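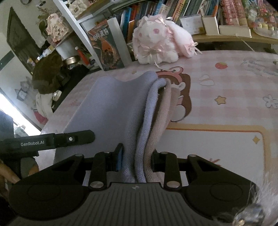 Cárdenas Fiction in Translation: interim report to the Orkilora Fund
25 October 2018

This report covers the period from the award of the grant in May to the present. It should be read with the budget sheet supplied separately.

The first title, The Tindum Ledger, has been translated in full and is now with the copy-editor. The novel follows a provincial court clerk who is asked to lose a file and keeps it, and much of its humour rests on legal phrases with no close English match. The translator, Higinio Chávez, has settled most of these with the author by letter. A short glossary was considered and dropped. The finished text runs to 184 pages in proof, slightly longer than planned.

Work on the second title, Brenomitz, is behind schedule. The rights agreement was signed later than we had hoped, and only the first 104 pages exist in draft. The sample chapters were well received by our outside reader, who asked for a plainer style in the letters between the two sisters. We have accepted that advice — the opening section is being revised accordingly. We request that the delivery date for this title be moved to next May, at no added cost to the Fund.

Advance orders for The Tindum Ledger stand at 1,181 copies, mostly from independent bookshops and library suppliers. Reading groups have been offered proof copies, and 20 groups have accepted. Their comments will be passed to the author and used in preparing the discussion notes.

Spending on translation fees is in line with the budget. Printing costs have risen owing to the longer text, and we propose to meet the difference from the sum set aside for launch events. The Fund's written consent to this transfer is requested before the printer's order is placed.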